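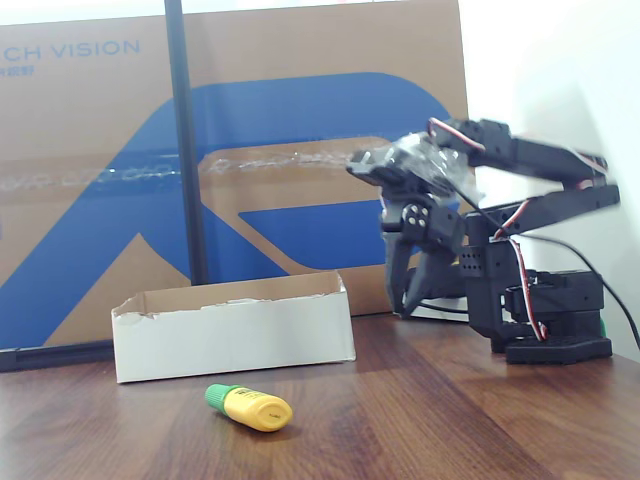 山脚下的阿棉：核桃仁我也擦过，白印子是淡了一点，可是过了一个梅雨天又回来了，后来还是老老实实重新上了一遍油。

木桌面上一圈白印怎么去？要不要整张桌子重新打磨？

居家互助 > 家具养护

晒被子的鱼

各位好，先跟大家说声打扰了，这个问题我在站里翻了两个晚上，看到的说法一个比一个不一样，越看越不敢动手，只好自己开一帖。

我家有一张用了好几年的木桌子，是刚搬家的时候在Skurnham家具城买的，当时花了752块，对那会儿的我们来说不算便宜，所以一直挺爱惜。平时吃饭、写字、孩子做手工都在这张桌上。上个冬天家里来客人，一锅汤端上来忘了放隔热垫，等吃完收拾，桌面上就多了一圈白蒙蒙的印子，正好在中间，怎么躲都躲不开。我先用湿抹布擦，没用；又用牙膏擦了一小块（网上看来的法子），白印好像浅了些，可是那一小块变得特别亮，跟旁边的颜色对不上了，我心里那个后悔呀。

除了白印，桌子靠窗那一头还有点发干，手摸上去涩涩的，有几处细细的毛刺。家里老人说涂点花生油就好，我没敢涂，怕以后有味道。

想请教的是：第一，白印到底能不能去掉，在不伤桌面的前提下；第二，发干的那一头是不是得重新上油，上油的话用哪种；第三，已经被我用牙膏擦亮的那一块还有救吗？我手比较笨，家里只有一把螺丝刀和一个锤子，太复杂的工序估计做不来，希望能有简单一点的办法。先谢谢大家了，回复我都会一条一条看的。

茶凉了再续

看到你说牙膏就忍不住进来了，我当年也干过一模一样的事，握个手！

先别急着打磨，第一步得弄清楚你那张桌子表面是什么。有的桌子是刷漆的，有的是擦木蜡油的，两种处理办法差得挺远。判断也简单，找一个不起眼的角落，比方说桌面底下靠近桌腿的地方，滴一滴清水，等上几分钟再看。水珠圆滚滚地立着，擦掉以后什么痕迹都没有，多半是漆面；水慢慢往里渗，颜色变深了一小块，那多半是上油的，而且油已经吃得差不多了。你说靠窗那头摸着发涩还有毛刺，我猜是后一种，不过猜归猜，水还是要滴的。

要是漆面，白印大多是热气和水汽闷在漆膜里了，可以试试用干净的棉布垫着，拿熨斗开到最低档，不要开蒸汽，轻轻碰一下就拿起来，看一眼，再碰一下。千万别图快把熨斗放在上面去接电话，我有个同事就是这样，最后白印没了，多了一块熨斗形状的黄印，三角形的，到现在还用桌布盖着呢。

要是油面，那就简单多了，油面的好处就是可以局部修。家里常备一小罐木蜡油，哪里花了补哪里。我自己用的是Brirnix的，透明的那款，味道不大，干得也还算快，冬天慢一些。别家的我没用过，不好乱说。

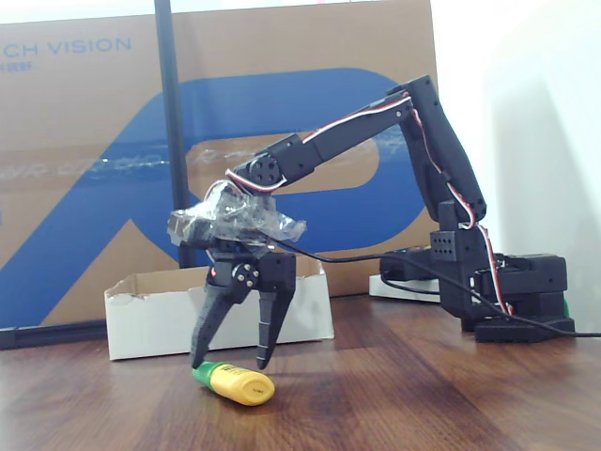 木纹左右走向的桌面，打磨和擦油都顺着这个方向来

再说顺纹这件事，我觉得比用什么牌子要紧得多。新手最容易犯的毛病就是画圈擦，擦的时候觉得挺均匀，等油干了，侧着光一看，全是一圈一圈的细道子，想消掉又得重来。所以动手前先把桌子转一转，让木纹的方向跟你胳膊来回的方向一致，人站着也舒服，不容易擦歪。桌子太重转不动的话，就自己换个边站。

花生油千万别涂！这一点你忍住了真是太好了。食用油不会干，会一直黏黏的，沾灰，夏天还会有股哈喇味。核桃仁擦一擦救个急问题不大，量少嘛，但是也别指望它能管多久。还有人拿蛋黄酱敷一晚上的，我试过，早上起来满屋子都是沙拉味，白印倒是淡了一些，到底是蛋黄酱的功劳还是它自己干透了，我到今天也没闹明白。

窗边那头发干，除了上油，最好也把窗帘拉一拉。我家阳台门口的矮柜就是年年晒，一年要补两回油，后来装了纱帘，好多了。暖气片旁边也是同样的道理，能挪开一点就挪开一点，实在挪不开，冬天在屋里放盆水，多少有点用。

先说这么多，滴完水记得上来说一声结果，漆面油面分清楚了再谈下一步。

一颗小土豆

直接买块桌布盖上不就行了，我家盖了三年，谁也看不见。
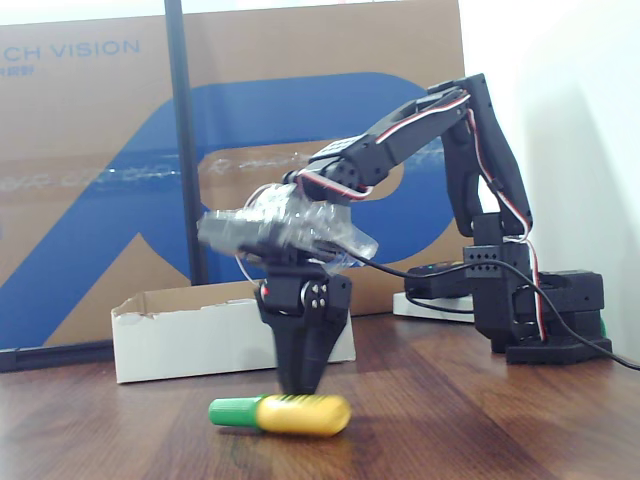 作者：慢火炖萝卜　发布于2026年3月7日　所在地：Sithole

楼上的桌布办法我笑了半天，不过我家也盖过，盖的是那种透明软玻璃，夏天底下闷出水汽，揭开以后白了一大片，比楼主这个严重多了。所以要盖的话，隔一阵子得掀开来透透气，不然更糟心。

我接着茶凉了再续的话往下说，假设楼主滴完水，确认是油面，那可以照着我的做法来。我手也笨，刚开始学的时候连砂纸分粗细都不知道，一上来用了最粗的那种，把一块砧板磨成了搓衣板，所以下面这些都是磨坏过东西以后才记住的，你放心看。

先要准备的东西不多：一张400目的砂纸，一块能裹砂纸的小木块（我用的是Kernex的手握砂纸架，两头有夹子，省力，没有的话拿橡皮擦裹着也能凑合），一小罐木蜡油，几块不掉毛的旧棉布，旧T恤剪开就很好用。再加一副薄手套，油沾在指甲缝里挺难洗的。

开工前把桌面收拾出来，用拧得很干的抹布擦一遍，然后晾着，最好晾过夜。这一步好多人嫌麻烦跳过去了，可木头里要是还有水汽，油就吃不进去，第二天摸着是黏的。正好趁晾着的工夫铺旧报纸，把地板护好。

然后是打磨。白印那一圈和牙膏擦亮的那一块，连同周围多带出来一些，顺着木纹轻轻推，推几下就停下来用手掌摸一摸。手掌比眼睛灵，哪里还涩、哪里已经滑了，一摸便知。牙膏里头有很细的磨料，你那一块发亮其实就是被抛光了，用砂纸把亮光打掉，让它跟旁边一样哑，再一起上油，颜色慢慢就接上了，所以是有救的，别太自责。边界别留一条硬线，越往外手越轻，磨到后来几乎只是拂过去。

磨完的粉要弄干净，先用干刷子扫，再拿微潮的布带一遍，再晾干。窗户开着，别开电扇，我有一次开了电扇，粉全飞到刚上好油的凳子上去了，气得我晚饭都没做。

上油的时候宁少勿多。布上蘸一点点，先在废纸板上抹两下，再往桌上擦，薄薄一层，看着像没擦一样就对了。等十几分钟，用另一块干布把浮在表面的油擦掉，这个擦掉的动作很关键，表面留了油就会发黏、起皱。之后等18个小时，冬天屋里冷就再多等半天，摸着不沾手了，上第二层。我一般上两层就够，靠窗那头特别干，可以上第三层。

如果只补中间那一块，干了以后还是会比四周稍微深一点，过些日子会自己匀过来。要是看着难受，就索性整张桌面薄薄走一遍油，不用全部打磨，砂纸轻轻带过就行。我家的桌子宽61厘米，小小一张，一个下午就走完了，边走边听广播，挺惬意的。楼主的桌子要是大些，分两半做也可以，分界的地方挑一条明显的木纹，接缝就藏住了。

有一件事一定要说，擦过油的棉布不要揉成一团扔进垃圾桶！木蜡油里的干性油在变干的时候会自己发热，布团在一起散不出去，是有可能烧起来的。我的习惯是用水浸透，摊平在室外晾干，再装袋扔掉。家里有孩子，更要留心，油罐也放高处。

刚上完油的头一个礼拜，别放热东西，也别用湿抹布反复擦，吃饭垫一层厚餐垫。过后照常用就好，溅了水顺手擦干。我通常在十月前后补一次油，赶在来暖气之前，这样冬天桌面不容易干裂。

对了，毛刺那几处，如果细毛是翘起来的，顺着它倒下去的方向磨，别逆着，逆着会越撕越长。要是已经裂开一条小缝，就得先填木屑加胶，那又是另一个话题了，你拍个近一点的照片上来，大家再帮你看看。

晒被子的鱼

回来报到！刚才趴到桌子底下滴了水，慢慢就渗进去了，颜色深了一小块，应该就是油面吧？太谢谢两位了，连油布会发热这种事我都是头一回听说，看完赶紧转给了我妈。桌布的建议也收下了，先盖几天，等砂纸和木蜡油寄到再动手。还想再问一句，孩子平时会趴在桌上画画，上完油多久可以让他用呀？

慢火炖萝卜

渗进去就对啦，是油面。孩子的话我会多等等，看罐子上写的完全干透时间，按那个来，再加两天也不亏。先让他在茶几上画吧，底下垫块硬纸板。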